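Teaching the First Stitch: Notes from the Bernbridge Surgical Robotics Club

If your club is getting ready for the suturing round at the Inolcombe student contest, welcome! We have been through it ourselves, and I'd love to save you some thread (we used a shameful amount). Before anybody sits down at the controls, agree on one stitch and stick with it for 3 weeks.
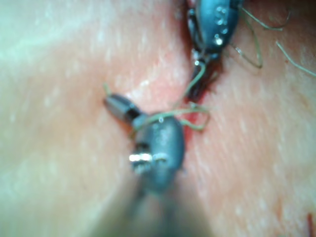

Loops are where most new drivers get into trouble. They pull too soon, the strand jumps off, and up goes the groan. Get the green thread lying across the top of the lower gripper, as it does here, before you think about tightening anything, and keep your other jaw close to the wound.

Next, practice moving one arm while the other stays put. Our students use the Bunomora exercise sheet for this, and it's slow going at first, but do give it a whole Monday.

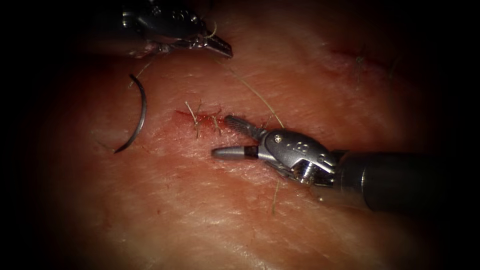
Save every run, good or bad, and label it the same day. Our Tzanetos folder holds 2,346 runs now, and the clumsy ones have taught us plenty.
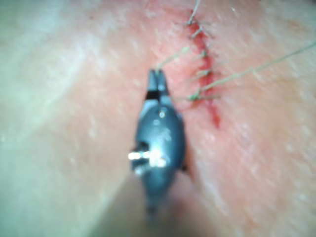 Spacing comes last, once the knots are holding up. Go for an even row, and let the students judge their own work first. With five stitches down the cut, it's easy to spot the wider gap after the second one, and that makes a lovely place to start talking.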